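Thin Plastic Bags: What the Robot Arms Taught Me About My Own Junk Drawer

Posted 8/21/22 in Workshop & Garage

I spend my weekdays on a research project about getting two robot arms to handle floppy stuff, and my weekends sorting screws in the garage. For years those were separate lives. Then we started on thin plastic bags, and I've been stealing tips from my own job ever since!
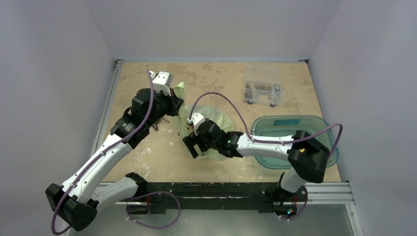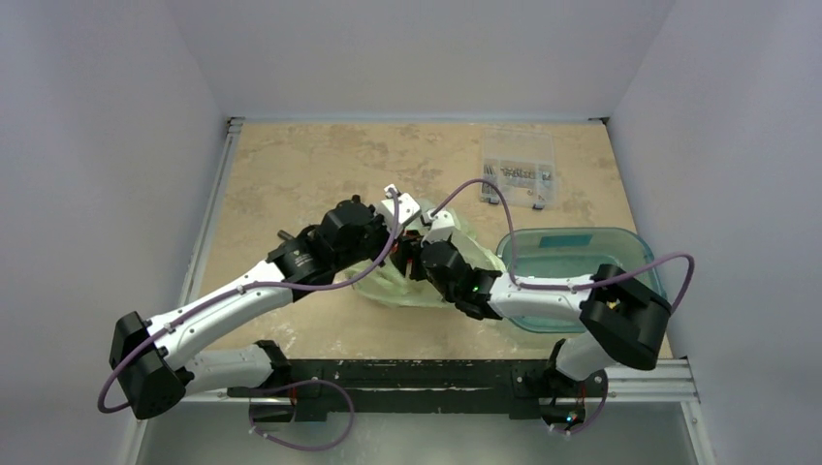
Both photos: Zdenka Dimitriou / Sovik bench project

The question we had was pretty small. If you want to open up a thin bag or get it into a bin, is it better to use one hand and be quick about it, or to hold it with one hand and go looking for a second grip with the other? We ran 371 tries, and Ibrahim Akinola (who is far more patient than I am) went through every one of them and marked where the bag slipped, folded over or got dropped. The two-handed way won by a mile. Using one arm alone, we lost the bag in roughly 40 percent of tries, mostly at the moment of letting go to grab again.

So, what I now do at home:

Get one grip and keep it. Pick up a bit of the bag, any bit, and lift it so the rest hangs down. Don't go hunting for the "right" corner while it's flat on the bench. A flat bag sticks to itself and to the table, and you'll just push wrinkles around. Once part of it is up in the air the edges start to show themselves.

Come in with the second hand low. We tried both hands up high and both hands down low, and the mix was best, with one hand holding the bag up and the other working near the bottom of what's hanging. I do this with produce bags at the store now and I've stopped licking my fingers, which my sister is very happy about.

Pinch more than you think you need. A tiny pinch on thin film slides right out. Take a good crumpled fold between your fingers. It looks messy but it holds, and you can smooth the bag out later.

Slow down at the handoff. This was the big one in Viorica Yordanov's notes. When the second hand has the bag, wait a beat before the first one lets go. We put in a pause of 2 seconds, and drops went way down. You won't need that long at home, but do feel for a little tug before you release.

Leave the bin open and close by. Same for your parts box. If you have to put the bag down to open a lid, you're back at the start with a flat sticky bag. I keep a wide tub by my right elbow on sorting days and everything soft goes straight in there.

One thing I can't help with is those super crinkly bags that cereal comes in. We only tested soft ones, and Ibrahim says the stiff kind is on the list for October. My guess is the pinch matters less and the pause matters more, but I've been wrong about bags before.

Darragh asked in the comments last time whether all this works with work gloves on. Thin rubber-palm ones, yes. Leather, forget it.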